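식기 분류 공정 자동화 관련 실무 회의록

일자: 2021년 1월 16일
장소: Okton 2층 회의실
참석: Balthasar Haslinger(공정기술), 생산 1반·2반 반장, 안전 담당, 인사 담당
작성: 공정기술팀

1. 전 회의 조치사항 확인
Reisinger 측 제어반 도면 수령 완료. 비상정지 회로 수정본은 미수령 상태로, 안전 담당이 재요청함.

2. 포크 분류 시험 현황
Haslinger 보고. 시험 기간 누적 처리량은 1,543개이며, 이 중 46개는 작업자가 재분류함. 재분류 사유는 대부분 겹침 및 손잡이 방향 오인식임. 크기와 손잡이 색이 다른 포크를 작업대에 섞어 놓는 조건은 계속 유지하기로 함.
1반 반장은 재분류 건이 작업자 실적에 반영되지 않는 점을 지적함. 현행 일지에는 투입 수량만 기재하므로, 재분류 수량과 소요 시간 칸을 추가하기로 함.
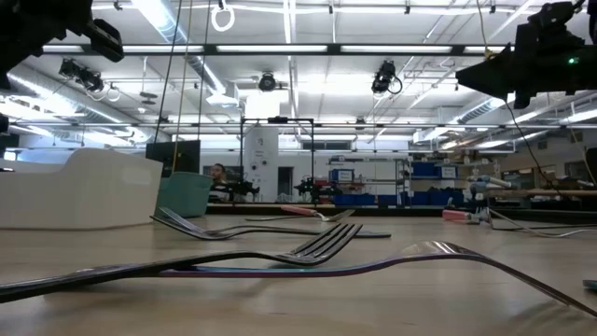

2반 반장은 분류 담당자의 업무가 수작업에서 감시와 예외 처리로 바뀌는데 직무기술서는 그대로라고 발언함. 인사 담당은 개정 초안을 작성해 양 반에 회람하겠다고 답변함. 임금 등급 조정 여부는 본 회의에서 결정하지 않음.

3. 인력 배치
분류 담당 4명은 6월까지 현 소속을 유지함. 이후 포장 라인 전환은 본인 희망을 우선으로 하되, 교대 시간 변경 시 사전 협의함. 1반은 서면 확인을 요청하였고 인사 담당이 수용함.

4. 교육
그리퍼 교체와 원점 복귀 절차는 Dalum 교육 과정으로 진행함. 교육 시간은 근무시간으로 인정함. 야간조 일정은 미정.

5. 기타
Zerine 식기 세트 시험 물량 약 2,000개 입고 예정. 보관 위치는 생산 1반에서 지정함.

조치사항
- 일지 양식 수정: 공정기술팀
- 직무기술서 초안 및 배치 확인서: 인사 담당
- 비상정지 회로 수정본 재요청: 안전 담당
- 야간조 교육 일정 협의: 2반 반장

차기 회의 일정은 별도 통보함.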